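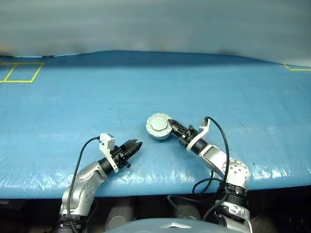 Two arms, one bench: the right gripper at the edge of a round white part.

Home | News | Products | Contact

June, by Tamara Boiko, Ustolus

We've signed off our robot budget, and I'm thrilled to share it! Ustolus is buying 4 two-armed benches from Grirkolance, with the first 2 going into our Seixas workshop. I asked for 17, mind you (Severyn Lysenko in finance laughed). We've also set aside 800 hours for training, plus a bit for spare cables and bench sheeting. Suppliers who'd like to quote for grippers can write to Floor Dewulf at our Seixas office.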